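Ticket 318: Pollinator garden signup form not sending confirmations
Status: Closed
Opened by: Magdy Fawzy
Site: Brenano Community Garden
Form plugin: Murkix
Mail service: Slaoui

Reported problem

People who sign up for a free wildflower seed packet see the thank-you page but get no email. The email has the pickup times and the sowing instructions, so they are writing to us to ask where to go. We have 68 signups so far. The first 21 got their email. Everyone after that got nothing.

Log, 12th April

09:40 — Submitted a test signup with my own address. Thank-you page loaded. No email after ten minutes. Checked spam, nothing there either.

09:55 — Looked at the entries list in Murkix. All the signups are saved with name, address and seed mix, so no data is lost.

10:10 — Opened the sending log in Slaoui. The last message that went out is the one to signup 21. Later ones are marked "rejected, sender not verified."

10:30 — Asked Magdy if anything had changed in the settings. He had switched the sender address from the old garden address to the new pollinators one. The new address was never verified.

10:45 — Sent the verification link to the new address. It expires after 60 minutes, so Magdy needs to click it before 11:45.

While waiting I went through the signup page itself. The sowing guide on it still says to plant in May for every mix. The shade mix can go in now, and Magdy will send new wording.

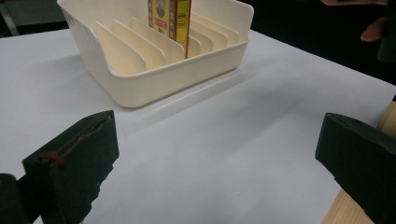 Fix

1. Magdy clicked the verification link at 11:05. Slaoui now shows the sender as verified.

2. Submitted a second test signup. Email arrived in under a minute, with the right pickup times.

3. Selected the 47 unsent entries in Murkix and used "Resend notification." All show as delivered except one, which has a typo in the address. Magdy will phone that person.

4. Removed both test entries so they don't use up seed packets.

Still open

The map link in the email points to the Turker Street gate, which is locked on pickup mornings. Moved to a separate ticket — it needs a new map, and that has to come from the garden.

Note for next time: if the sender address changes, verify it in Slaoui first, then change it in Murkix. The form gives no warning when mail is rejected.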